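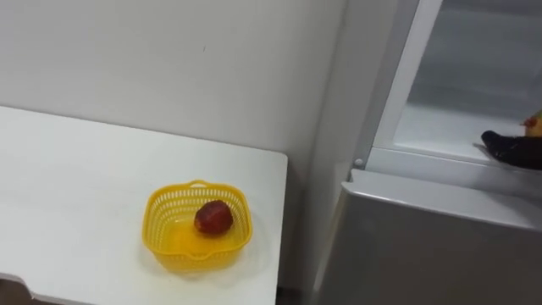 Speaker notes: Paired tasks and the release check
Jalelen project, Haveo Institute
Speaker: Tsion Chala
November 24, 2020
Speaking time 20 minutes, questions after

Opening

Good afternoon, and thank you to the Rukier group for the invitation. I am speaking on behalf of the Jalelen project. The work was carried out with Gebremedhin Adugna, who wrote the labelling tool, and Leonie Auer, who led the recording sessions. Kaj Hjaltested supervised the analysis. Any errors in the talk are mine.

The subject is a method for recording household manipulation in pairs of tasks. I shall also report one result concerning the moment of release, where we had expected very little of interest.

(Wait for the title slide to clear. Do not read out the list of funders.)

Slide 2. The problem

A robot that learns from recorded runs needs many of them, and each run must begin from a sensible starting state. In a kitchen task this usually means that a person walks over, puts the food back where it was, and steps away again. In our first sessions the resetting took more of the working day than the recording did.

There is a second cost. People reset a table in a habitual way. They put the apple down in the same corner and turn the basket to the same angle, and the recorded runs then cover far fewer starting states than the protocol claims. Hiwot Degefa raised this point at our internal review, and the figures she showed at that time persuaded us to change the method.

Slide 3. Paired tasks

We write every task together with its return. Moving a piece of fruit from the basket to the refrigerator is one task. Taking it out and placing it in the basket is the return. Both are recorded, both are labelled, and both are used for training. The end of one is the start of the other.

The operator remains at the controls throughout a pair. If either half fails, the pair is stopped and marked at the point of failure, and a person may then enter the work area. We do not delete the failed half.

(If asked: the pair is given one identifier and each half has its own suffix. The suffix was added late, and the earliest runs were relabelled by hand.)

Slide 4. What was recorded

The set presented today has 380 pairs and covers 18 kinds of object. All of it was recorded by Leonie Auer's team at one site. I ask the audience to bear that in mind when I come to the results, as we have no evidence yet from a second room.

The furniture was kept simple. A desk serves as the table, and the refrigerator stands next to it. We did not vary the height of the desk. We did vary the position of the basket, although only within the reach of the arm.

Slide 5. Where the labels go

Each half is divided into four phases: approach, grasp, carry and release. Three of these gave us little trouble. Two people labelling the same run agreed closely on the start of the grasp and on the start of the carry. They did not agree on the release.

One labeller took the release to begin when the arm stopped moving over the target. The other took it to begin when the fingers started to open. Both readings are reasonable, and our written guidance allowed either. We therefore had one word standing for two different events, and a model trained on those labels learned a mixture of them.
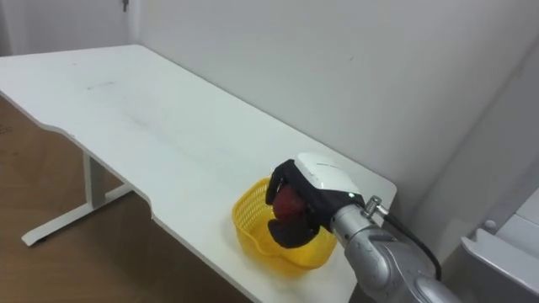 The release check is our answer to that disagreement. It divides the old release phase into a holding part and an opening part, and it requires the labeller to mark each of them separately. Consider the position over the yellow basket: the apple is just above the opening, its lower side at the level of the rim, and the gripper is still closed around it. Under the old guidance one labeller would have called this carry and the other would have called it release. Under the new guidance it is holding, and it stays holding until the fingers begin to part. The view from the head is of limited help in finding that point, as the dark fingers hide much of the apple and only part of the red skin can be seen. We therefore ask the labeller to use the recorded finger position as well, and to give it priority wherever the two sources differ.

(Pause here. In the rehearsal this was the point at which people wished to ask about the labels. Take one question if there is time.)

Slide 6. The check in use

The labeller first marks the last moment at which the arm is still travelling towards the target. The next mark is the first change in finger position after that moment. The time between the two marks is the holding part. It may be very short, and in some runs it is absent altogether. An absent holding part is entered as absent and is never filled in by estimate.

Gebremedhin Adugna's tool displays the camera view and the finger position on one timeline. The tool is called Moges, and it is used for nothing else at present. It refuses to save a run in which the opening mark comes before the end of travel, unless the labeller adds a written note. Such notes have proved useful. Most of them describe an object let go while the arm was still moving, and we now treat these as a separate kind of event.

Slide 7. Result

We trained the same model twice, once on the old labels and once on the new ones. The recordings were identical. Only the marks around the release were changed.

With the new labels the arm opened its fingers too early less often, and the improvement was found in both halves of the pair. It was larger in the return half, where the object goes into the basket. We think the rim is the reason: an object let go too soon may strike it and roll away. On a flat surface the same mistake is often forgiven, so it does not show as clearly in the count of failures.

There was no improvement in grasping. I mention it plainly because an earlier summary of this work suggested otherwise, and that summary has been withdrawn.

(Kaj Hjaltested has asked that the comparison be described as a preliminary one. Please keep that word.)

Slide 8. Limits

Paired recording does not suit every task. Cutting, pouring and opening sealed food have no return that a robot could reasonably perform. For these we continue to reset by hand, and we record who did the resetting.

The pairs are also linked to one another. A poor placement in one half gives an awkward start in the next. That gives us the variety we wanted, but it means that neighbouring runs should not be divided between the training set and the test set. We made that mistake in the first version and have corrected it.

Labelling also takes longer with the check than without it. We have not measured the difference properly.

Slide 9. Next steps

Recording at the Rukier site is planned for December, with the same protocol and a different refrigerator. Hiwot Degefa will label a share of those runs without seeing our earlier marks. The written guidance will be revised once her comments have been received.

Requests for the guidance document should be sent to Leonie Auer. The recordings themselves cannot yet be shared outside the project.

(Leave this slide up during questions.)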